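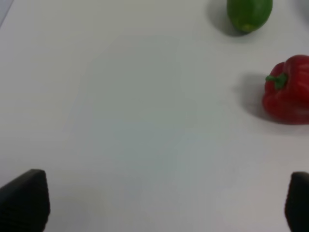 Yeast that glows under stress, anyone had a go?

petri_dishy
September 26, 2024
So our evening class has finally moved on to reporter genes and I am completely hooked! We had baker's yeast with a fluorescent protein gene sitting behind a heat shock promoter. Warm the culture to 40 degrees, wait a bit, put it under the blue lamp and there it is, green as anything. I'd read about it loads but seeing it in a tube is something else. Has anyone tried other promoters? I'd love one that responds to salt.

Scanlon
Lovely stuff! We did a salt one in May. Works well, but it fades fast once the cells adjust, so look early and keep looking. Ours was bright at first and dull by the time we'd had tea.

moss_and_agar
Did you have a control with no promoter in front? Yeast glows a bit all by itself, especially old cultures, and people get very excited about nothing much.

petri_dishy
We did, and it was properly dark next to the other one. Fair question though.

Zirau
I'd skip salt and go for copper. The copper promoter is much tidier, you add more and you get more. We went up in steps from 100 micromolar and could see the difference by eye (up to a point, after that the yeast gets poorly).

Scanlon
Don't agree, sorry. Copper is tidy but it's a bit dull, you're only turning a knob. With salt you get to watch the cell cope with something.

Zirau
Turning a knob is the fun bit!! You can draw a curve from it.

Fiachra Dunne
You could do both on one plate if you've got the wells. One thing for petri_dishy, check the rules where you are before growing any modified strain outside the classroom. Ours has to stay in the registered lab, even the spare plates.

petri_dishy
Yes, all stays in the lab, the tutor is strict on that. Going to ask her about copper first and then salt, I can't choose. What dilution did you start from, Zirau?

Zirau
1 in 1000 from an overnight culture, grown on until slightly cloudy. I'll dig out my curve and post it.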